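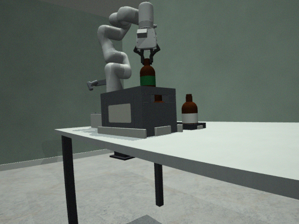

Open House at Plosetti: Bottles, Crates and a Robot on a Screen

2018-08-17 | by the blog editor
Filed under: Days Out, Machines & Gadgets

I've been meaning to get to one of the Plosetti open houses for years, and this summer I finally did it! They build packing equipment for small bottlers and juice makers, mostly the kind of places that have a couple of people at the end of a line putting bottles in boxes all day. I'm no engineer. I make ginger beer in my garage and I like watching machines, so take everything on this page with that in mind.

I took far too many pictures and I've kept only a couple for this page, both from the bottle demo, so there's more of me talking than usual. Sorry, gallery fans.

The day started in the lobby with bad coffee and very good almond cookies (I had three, possibly four). Then they split us into groups and walked us around the building in a big loop. My group got the machine shop first, then the electrical room where they wire up the cabinets, then the simulation room at the back, which I'd figured would be the dull stop and where I ended up spending most of the afternoon.

They try out a new packing job in the computer before anybody bolts anything to a real table. The program they use is called Clovimer, and the whole workspace is in it: arm, table, crate, tray, walls, even a floor with blotches on it. They had it up on a giant screen with a few rows of folding chairs, and for the first minute I thought I was watching a video feed from the next room. The shadows got me.

The job they were showing was moving brown bottles between a tray and a crate with dividers in it. They ran it one way, tray to crate, and then turned it around and ran it the other way, crate to tray, and I could have watched both all day long. The arm reaches over, the fingers come down on either side of the neck, up goes the bottle, over, down. It takes 15 seconds a bottle at the speed they had it set to. Our guide said they slow it down for visitors so we can follow what's happening, and I was grateful, because when she bumped it up to full speed for a few bottles I lost track completely.

She also told us why they grab by the neck. The bottles in this job get different labels depending on what's in them, and a label can be a little slick or a little wrinkled, so they'd like the fingers to stay off it altogether. The neck is always just glass. I do it the same way when I'm lifting bottles out of a box at home, and I'd never once thought about it.

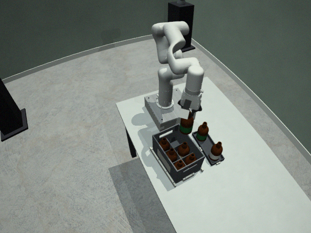 The crate turned out to be the hard part of the whole thing. A tray is easy, you can come at it from pretty much anywhere. A crate has walls, and dividers, and neighbors, and if the bottle comes down even a little bit crooked it catches on something. They showed us a bad run on purpose, with the crate nudged over by the width of a pencil, and you could hear the whole room go "ooooh" when the bottle clipped the wall and tipped. A kid behind me asked to see it again. We saw it again! (Twice.)

So they do a lot of runs. For this job it's 3,000, every one with the crate and the tray shifted a hair from where they ought to be, and the computer keeps a list of every run that goes wrong so somebody can play it back and look. They leave it going overnight. I asked if it ever gets boring looking through the failures and the guide laughed and said it's her favorite part of the week, there's always one weird one.

After that they let us have a turn. You got a mouse and a little panel of sliders, and you could move the arm one joint at a time and try to get the fingers over a bottle by hand. I was terrible at it. I swung the elbow around the wrong way, knocked over a bottle I wasn't even aiming for, and then got so flustered I hit reset instead of undo. The teenager after me had it lined up and lifted in no time. I went and got another cookie.

Across the hall was the Tokgöz table, they make grippers and they'd brought a box of finger pads you could squeeze and pull on. Soft ones, ridged ones, a bright orange one that felt exactly like a pencil eraser. Then Gernier, who sell crates and had brought an awful lot of crates. I know how that sounds, but I got into a long chat there about divider heights and came home with 2 sample dividers that are now holding up the paintbrushes on my workbench.

By the door there was a clicker counter for visitors and it said 1,037 when I went out. I'd have guessed half that, the building just swallows people. Parking was in the field behind the loading dock and it was muddy, so wear boots if you go.

The next open house is in September. Same building, same hours, free to get in, and they told me the bottle job should be running on a real arm by then. I've already put it on the kitchen calendar, and I'm going to practice with the sliders if they'll let me anywhere near them.

Contact | Copyright 2018, all pictures and text by the author | Back to top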